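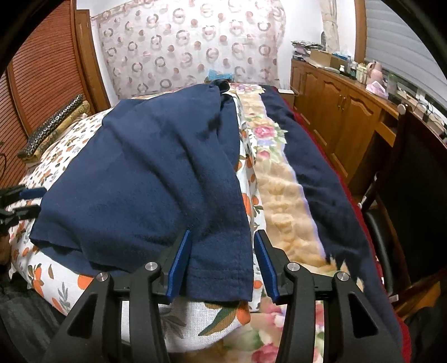 4. Activating and Managing Your Corkar License

This section applies to all paid editions of the Corkar caching plugin. The free edition does not require a license key and may be used without completing the steps below.

4.1 Before you begin

Confirm that you have administrator rights on the website and that the plugin has been installed as described in Section 3. Your license key was sent to the email address used at checkout. It is 18 characters long and is case sensitive.

4.2 Activating the key

1. Sign in to your website dashboard and open Settings > Corkar > License.
2. Paste the key into the License Key field. Remove any blank spaces before or after the key.
3. Select the edition you purchased (Alon or Berge) from the list.
4. Click Activate. The status line changes from Inactive to Active.
5. Click Save Changes before leaving the page.

Note: The Alon edition may be activated on 3 websites. A staging copy counts toward this limit unless it has been registered as a test site under Account > Sites.

Caution: Do not activate the key while a cache rebuild is in progress. The rebuild will stop and must be started again from the Tools tab.

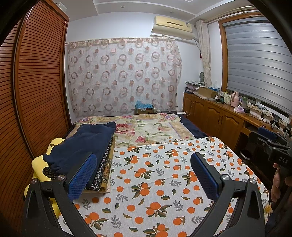
4.3 Moving a license to another website

1. On the old website, open the License page and click Deactivate.
2. Wait for the confirmation message, then sign out.
3. On the new website, repeat the steps in 4.2.

If the old website is no longer available, sign in to your Ornen account and release the license from the Sites list -- the change may take up to seven minutes to appear. Requests to release more than 62 sites at once must be sent to the licensing desk, attention Marisol Betancur.

4.4 Renewal and expiration

A renewal notice is sent in advance to the billing contact. When a license expires, cached pages continue to be served, but updates and support tickets are suspended. Settings are kept and return to normal use once the license is renewed. To change the billing contact, open Account > Contacts and enter the new address twice.

Caution: Deleting the plugin with the Remove All Data option selected also deletes the stored key. Keep a copy of the key in a safe location.

Section maintained by Tshepo Msimang, Product Documentation, Ornen.

Last updated: August

Search the manual
Enter keyword Go

Related articles
Installing Corkar from a ZIP file
Registering a test site
Clearing the cache by page or by category
Error messages on the License page
Changing from Alon to Berge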